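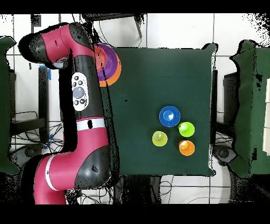 How many more examples does the cup task need before training is worth running again? Fewer than the 400 on the plan, and more varied ones than we have been taking.

14 May 2021, bench notes, Barside room

Count on the drive this morning is 381 episodes under the Lubis task name, of which 300 came from the same operator over the same stretch. I watched a pile of them at double speed before lunch and they blur together. Same approach, same slow descent, same pause before closing. If the policy learns anything from that it will be Margaux's habits.

Margaux Gautier disagrees, and I'm writing her side down so she doesn't have to. She says consistent demonstrations train better at this size and that variety can come later. Maybe. We said the same in November about the drawer task, and later never came.

Layout today: green cloth on the table, the four small cups grouped loosely (blue, bright green, yellow-green, orange), nested bowls off to the side close to the arm. I have two complaints about it.

First, the bowls. From the head camera the arm hides part of the stack. The operator can lean over and look, the model can't. Either the bowls move or we accept that the policy is guessing at that edge. I would move them.

Second, green cup on green cloth. The cup is a good deal brighter than the cloth, so it may not matter, but I'd like a run on another color before anyone tells Wultusetti that the system "knows" cups. Fusurora's write-up made that kind of claim from a single tabletop and I didn't believe it there either.

Depth is still speckled around object edges, worst toward the upper right corner. The filter change was supposed to fix this. I see no difference – will put old and new side by side before saying so out loud.

Cables on the floor to the left of the table are a tangle again. Tie them up before the next session, please, whoever is in first.

Rule from now until someone argues me out of it: change the cup positions after every 2 episodes, and write the change in the log at the time. Failed grasps get kept and marked as failed. I found a gap in the numbering where I suspect they were deleted, and the success rate on the summary sheet is no use to me until I know.

Not retraining today. Margaux has the arm for the rest of the afternoon, I'll go through the gap in the numbering.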